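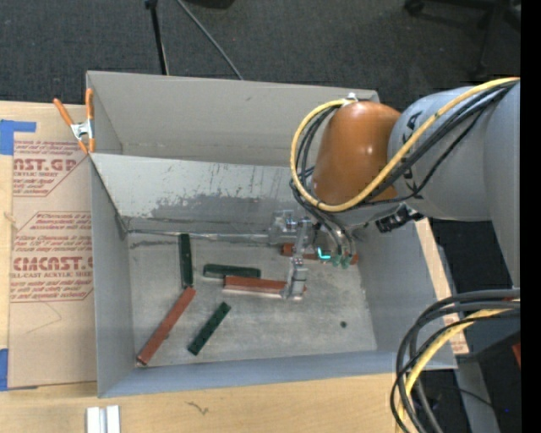

Wamanlow Play Library
Progress report to the Himard Fund, period ending 31 October 2019

1. Summary
The grant awarded in April was for the sorting, repair and reissue of construction sets held at the Wamanlow store. Work is on schedule. Of the 88 sets covered by the award, 48 have been checked and returned to the lending shelves. The remainder are due for completion by the end of the grant period.

2. Sorting of blocks
Loose blocks are sorted by colour and length before being matched to a set. The green and reddish-brown blocks are handled together in the grey metal bin, as both colours belong to the Cheng sets. The bin is scuffed on its sloping side but remains sound, and no replacement is requested.

Nine sets were found to be short of blocks. Two of these have been made up from spares – the other seven are awaiting an order placed with Vollis.

3. Expenditure
Spending is within budget under all headings. The underspend on storage boxes has been carried forward, with the Fund's prior agreement.

4. Next period
Labelling of the completed sets will begin once the Vollis order has been received. Schools on the waiting list will be offered first choice of the returned stock. A revised lending list will be sent to the Fund with the final report.

Submitted by Wayne Kershaw, Stores and Lending Manager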